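Jurstead Kids: How Things at Home Work

WHY IS SOFT CLOTH SO SOFT, AND WHY DO WE FOLD IT?

Text by Roxana Stanciu
For readers from 6 years and for the grown-ups who read with them

After your bath you take a towel and you rub your hair with it. On the sofa you pull a blanket up to your chin. You do it every day, so perhaps you never asked what this soft thing is made of. Let us look at it very closely. We will put our nose almost inside the cloth.

First we learn one word: pile. It can mean a heap of things, such as a pile of leaves, but when we speak of cloth it has another meaning. The pile is all the little threads that stand up from the cloth, like grass that stands up from the ground. A bed sheet has no pile. It is flat. A bath towel has a pile, and so does a teddy bear.

Grass does not always stand straight. If you lie down on the lawn and then get up, you can see the place where you were lying. The same happens with fuzzy cloth. Where the little threads stand up, they catch the light and the cloth seems lighter. Where they are pressed down, it seems darker. So a cloth of one color can look as if it has spots, and yet there is no dirt on it at all.
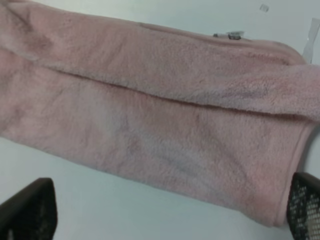
LOOPS AND FUZZ

There are different ways to make a pile. Here are two of them.

The first one is loops. In most bath towels, the machine that weaves the cloth leaves some of the threads loose, and these threads make very small loops on both sides. This cloth is called terry. Take a towel at home and look at it under a lamp, with a magnifying glass if you have one. Do you find the loops? Please do not pull them! One pulled loop becomes a long thread, and then you have to explain it to somebody.

The second one is fuzz. Fleece begins as a knitted cloth, like a very fine sweater. Then it is brushed with tiny wire hooks until the surface becomes hairy. Between all these hairs there is air. The air stays there and does not move much, and it helps to keep your own warmth near your body. The blanket does not make any heat by itself. You are the heater.

Loops are good for drying because water likes to climb into small spaces. A cotton loop gives the water many small spaces to climb into. Most fleece is made of polyester, a kind of plastic, and the plastic hairs do not drink water very well. Try to dry a plate with a fleece blanket one time (ask first) and you will see the difference.

WHAT IS A FOLD?

When you fold a cloth, you put one part of it on top of the other part. The line where it bends is called the fold line, or the crease. One time folded, you have two layers. Folded again, you have four. Then eight, and then it becomes difficult, because a thick cloth does not want to bend so much.

Thin paper makes a sharp crease. Thick soft cloth can not do this. It makes a round one, like the back of a fat book. If you fold a towel badly, the layers do not lie on each other but push each other out, and you get waves.

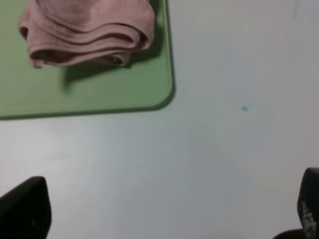 The pink cloth on the green tray has many layers. Look how the folds are round and wavy.

Is a wavy towel a bad towel? No. It dries you as well as the other ones. But it needs more space, and in a small closet the space is important. My neighbor Brândușa Căpraru has 6 people in her family and one shelf for all the towels, and on Saturday, after the big wash, she is very strict about the folds.

THE EDGE HAS A NAME TOO

Run your finger along the side of a towel. At the end you feel a strip that is smoother and harder than the rest. This is the hem. To make a hem, the edge is usually turned over and sewn down with stitches.

Why does somebody take the trouble? A woven cloth is made of threads that go over and under each other. If you cut it, the threads at the side have nothing to hold them, and they come out one after one. We say that the cloth frays. The hem closes the edge so the threads stay at home.

The hem is useful for folding also. When you want to fold straight, do not look at the middle of the cloth. Look for the hem and for the corners.
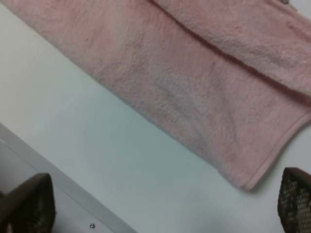 The hem is the smoother pink strip at the edge. It leads to a rounded corner.

FOLD A TOWEL YOURSELF

You need one towel and a clean table. The floor is also possible, but the table is better for your back.

1. Put the towel on the table and make it flat with both hands. Begin in the middle and go to the sides.
2. Take two corners on the same short side.
3. Bring them over to the other two corners. Slowly — the corners should meet.
4. Press the fold line with your hand.
5. Turn the towel a little and fold it in half again.
6. If it is still too long for the shelf, fold it one more time.

A big towel is easier with two. Each one holds one end, and you both pull a little bit, not strongly. The middle will hang down, because the cloth is heavy and bends easily. When you pull more, it hangs less. Then put it down on the table, and it is ready for the first fold. 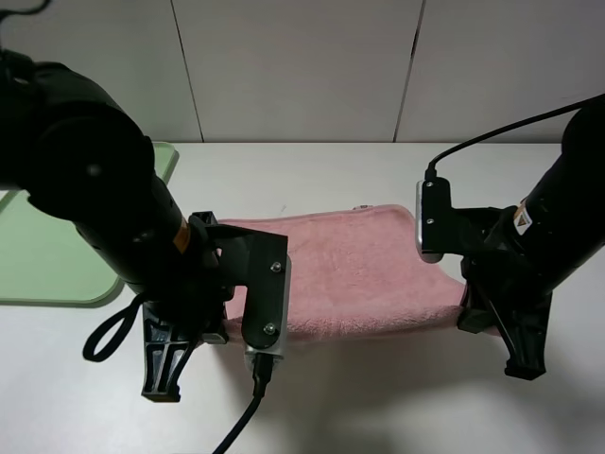 Held at both ends, the pink cloth sags a little in the middle.

WORDS TO REMEMBER

Pile: the little threads that stand up from the cloth
Terry: cloth with small loops, used for towels
Fleece: knitted cloth that was brushed until it is fuzzy
Crease: the line where the cloth bends
Hem: the edge that is turned over and sewn
To fray: to lose threads at the edge

SOMETHING TO TRY

Stroke a fuzzy blanket with your flat hand in one direction, and then draw a letter on it with your finger in the other direction. Can your friend read it? Now stroke it again and the letter is gone.

Next month on this page: why do socks get holes at the heel?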